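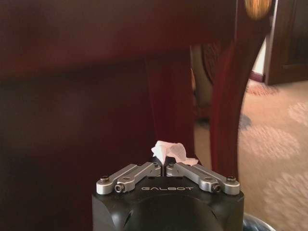

1/ Right, I have spent all of January so far reading house rules for home robots and I am having the BEST time. A thread on what good practice looks like when the workplace is somebody's living room!

2/ Starting point is the Quinlan code, which got its last revision in March. 50 clauses. Most people quote the one on speed limits. I want to talk about the dull ones in the middle, the ones on small objects, because they're lovely.

3/ Clause 20 says anything picked up is one of three things: rubbish, belongings or unknown. Unknown gets put down somewhere a person can see it. It does NOT go in the bin. So simple, and so many draft rules skip it!

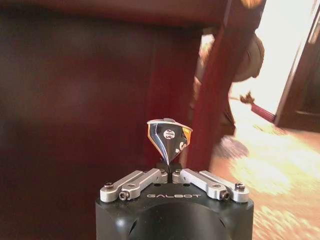
Shiny, pointy and held by the tip. Firmly in the "belongings" pile – never bin a spinning top.

4/ The Wandmont checklist goes further and asks for a written list of things in the room that must never be thrown away. Jewellery, medicine, tiny toy parts, receipts (yes, receipts, they look exactly like rubbish). I'd make that list compulsory tomorrow if anyone let me.

5/ Next, people. If someone comes within arm's reach the arms slow down, and if they reach for the same thing the arms stop. You shouldn't have to say a magic word or find a button. Walking up to your own table is enough.
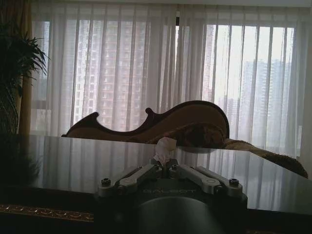
6/ Polished furniture deserves a clause to itself and in the Skelero draft it finally has one. Lift straight up, no dragging, and let go only when the thing is over the bin. I cheered. A scratch on a good table is how you lose a household's trust for years.

7/ Same draft wants glossy surfaces checked from more than one angle before the job is marked done. Reflections can hide small stuff, or look like stuff. Quick to do and I'd love to see it everywhere.

8/ One I'd argue with: Clonent's guide says clear the floor first, always, then the tabletops. I'd go for floor first only where people walk, then tables, then under things. Happy to be told I'm wrong by someone with bigger carpets.

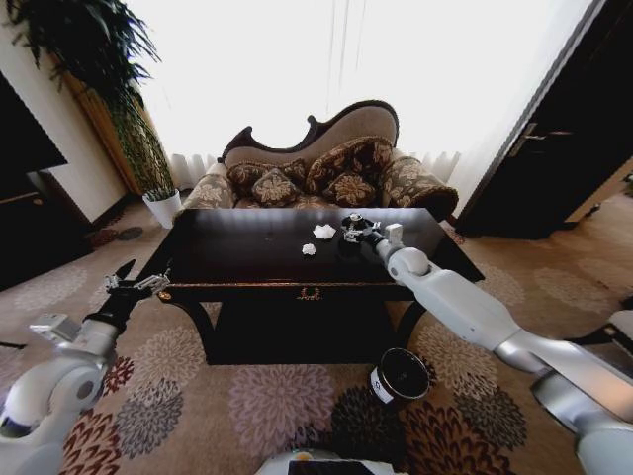 Two arms, one coffee table, tissue still to clear. Note the canister on the carpet – see post 8!

9/ Two-arm rule, short and good: if one arm is busy close to a surface, the other keeps out of its space and holds still. Easy to write and easy to check by eye, even for someone who has never read a standard.

10/ If you write these things, please test the wording on a person who just lives in a flat. I tried 40 clauses on my neighbour and she had better questions than I did. "What does it do with one earring?" is going straight into my comments.

11/ Comments on the Skelero draft are open now and the form is short. Tell me your odd household objects below and I'll add them to mine!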